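Losa Tabletop Challenge

The Losa Tabletop Challenge, usually shortened to Losa, is a student robotics competition in which teams program a robotic arm to pick up, move and put down household objects on a small table. It grew out of a course project at Ledwood College and is now run jointly by Ledwood and the Escobedo Technical Institute. The name is taken from the slab on which objects were placed in the first version of the course project.

History

The project began as the final assignment of an undergraduate course in robot manipulation at Ledwood. Students were asked to write a controller that could move wooden blocks between two marked squares. The blocks were dropped after the first year, when most groups solved the task with fixed coordinates and no use of sensing. They were replaced by ordinary items of mixed shape and stiffness.

Escobedo joined after a student club there asked to use the same rules. The two schools agreed on a common task list and a common scoring sheet, and the assignment became an annual competition with a final in July. The Horkach Robotics Club, a secondary school group, was later admitted as a guest team and has taken part in every edition since. Guest teams compete under the same rules but are not ranked for the college title.

Format

A Losa event consists of 4 rounds. Each team receives 15 minutes per round, including setup. The clock is not stopped for software restarts. Teams may reset the arm to its home position as often as they wish, but objects that have fallen to the floor stay out of play until the round ends.

The first round is a single pick and place. The second adds a container as the target. In the third, the starting positions of the objects are drawn by lot and given to the team only when the clock starts. The fourth is the open round, in which the team chooses its own sequence from the task list and declares it in writing beforehand. A declared step that is skipped scores zero, and later steps still count.

Human contact with the arm or the objects during an attempt ends that attempt. Operation by remote control is allowed in the first round only, at half value. Many teams use it to record motions for training a learned controller, which they then run in the later rounds.

Objects

The object list is revised each year and published at the start of the fall term. It is divided into rigid, deformable and container classes. A layout must include at least one object from each class. Bottles may be placed upright or on their side, and the orientation is part of the layout. Packets and small bags are counted as deformable whatever they hold. 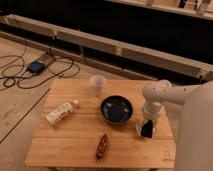

Robotic arm holding what appears to be a small packet beside a dark bowl. A cup, a bottle on its side and a reddish-brown object are also on the table.

Thin-walled cups are considered the hardest items on the list for parallel grippers. A grip force suited to a full bottle will crush an empty cup, and a low force lets heavier items slip during the lift. Teams have dealt with this by setting a separate force limit for each object class or by closing the fingers in steps until the motor current rises. Wide bowls cause a different problem, as the fingers must either take the rim from above or leave the bowl in place and use it only as a target.

Dark and shiny surfaces are a common source of error in depth sensing. Reflections inside a bowl can be read as a gap in the surface or as a separate object. The rules do not restrict the choice of camera, and some teams have stopped using depth data in favor of color images alone.

Scoring

Each round is worth up to 200 points. Points are given for a stable grasp, a lift clear of the table, transport to the target, and release. A grasp is stable if the object does not leave the fingers for 7 seconds after the lift. Release is scored only if the object comes to rest inside the target area. Objects pushed into the area without a lift receive no points for transport.

Penalties apply for knocking over a standing object and for any contact between the arm and the tabletop that triggers a protective stop. Damage to an object is judged by comparison with an unused copy. Ties are decided by the score in the third round, and after that by the smaller number of resets.

Equipment

Teams may bring their own arm or use one of the arms supplied by the host school. Supplied arms are fitted with a two-finger gripper, and teams may change the finger pads. Custom pads must be shown at inspection and may not use adhesive. Suction is permitted only in the open round.

Cables and power units must be kept off the tabletop. Cameras may be mounted on the arm or on a separate stand, provided that the stand does not touch the table. All computing may be done on an outside machine connected by cable. Wireless control was removed from the rules after repeated connection losses at one of the Escobedo finals.

Use in teaching

At Ledwood the challenge remains part of the manipulation course, where the first two rounds serve as a graded lab. Students submit their code, a log of all attempts and a short report on failures. At Escobedo it is a club activity and carries no credit. Horkach uses a reduced version without the open round.

See also
Pick and place
Robot end effector
Learning from demonstration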